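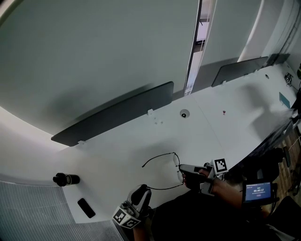 Posted by Kerttu Niskanen, 2019-05-08
Progress report, Rirnik manipulation software, for Dalia Shehata at Pledier

Dalia, short version first. Perception is ahead of plan, segmentation tool is done, planner is behind. Money fine. One decision needed from you, at the end.

Desk task set

Glasses, phone, bottle. We stay with these through August. Glasses are the hard one and where most of the hours went. Thin black frames, open temples, and one jaw has a lens while the other is against the temple arm. So two contacts on one object that folds. The old tracker treated glasses as rigid and the pose estimate jumped every time a temple moved. Loan rewrote it as three linked parts, front and two arms, with a hinge limit on each. Much steadier. Still loses the far arm when a gripper passes in front of it, then picks it up again late.

Gripper pose from markers

Each handheld gripper carries its square marker and we solve pose per marker, then smooth. Changes this period:

Recalibrated the lens model. The wide view bends a straight desk edge badly and the old model was only good near the middle. Marker pose out toward the corners used to drift, now usable.

When a marker is lost we hold the last velocity for a short gap, then mark the segment invalid. Before, it just froze and nobody downstream knew. That bug cost us most of a training run, sorry, it was in the last report as "under investigation".

Left and right ID swap. Fixed. Was a stupid sort order thing.

Jaw opening is still estimated from the image and it is the weakest number we have. On dark jaw tip against dark object it is basically a guess. Raimo wants to read it from the gripper instead, see decision below.

Segmentation tool

Working, in use at Lornwood every day. Takes a recording, proposes cuts at contact and release, a person accepts or drags them. We have 1,399 accepted segments in the store. Of those 200 were labeled twice by different people so we could check agreement. Agreement good on grasp start, poor on release. Inmaculada rewrote the release rule in the labeling guide (release = jaw clear of object, not jaw starting to open) and the second pass is in progress.

Session clock now gets written into the segment header. Before that we were lining things up by hand, which was slow and wrong.

Known problem: tool crashes if you undo past the first cut. Workaround is don't. Will be fixed when Loan is off the tracker.

Planner

Behind. The bimanual planner was supposed to be running on glasses folding in sim by now. It runs on the bottle and the phone. On glasses it finds a plan for each hand alone and then the two plans fight, one hand pulls while the other is still closing. Raimo tried a shared time variable so neither hand can advance without the other. Helps, but planning gets very slow and sometimes it just doesnt return. He is now trying a coarse pass first and only coupling the hands near contact. Early, I don't want to promise anything on it.

Nothing from the planner has gone to the real arms and won't until it can fold glasses in sim without bending a temple past the hinge limit.

Tooling, misc

Nightly build is green again. Replay viewer loads long sessions with out running out of memory. Manninen asked for our export format, we sent the spec, no answer yet. Docs for the tracker are thin, I know.

Risks

Planner schedule, as above. If coarse-to-fine doesn't work we fall back to scripted phases for the glasses, less general but it would let us show the whole task.

Labeling time. Second pass on release is slower than the first.

Jaw estimate. Affects everything that learns from these recordings, so I would put this one top of the list really.

Next period

Tracker through occlusion, at least one arm hidden
Release labels finished and checked
Coarse-to-fine planner, go or no go
Undo crash

Decision needed

Raimo's encoder board for the jaws. 3 boards, one as spare, and it means 2 weeks off the planner for him to write the driver and sync. Comes out of the hardware line, which has room. I am in favor. Inmaculada is in favor but wants the old recordings kept usable, so we would keep both jaw values in the header. Need a yes or no before he orders parts.

Full numbers on tracker error are in the shared folder, the sheet called tracker_q2, ignore the second tab.

Kerttu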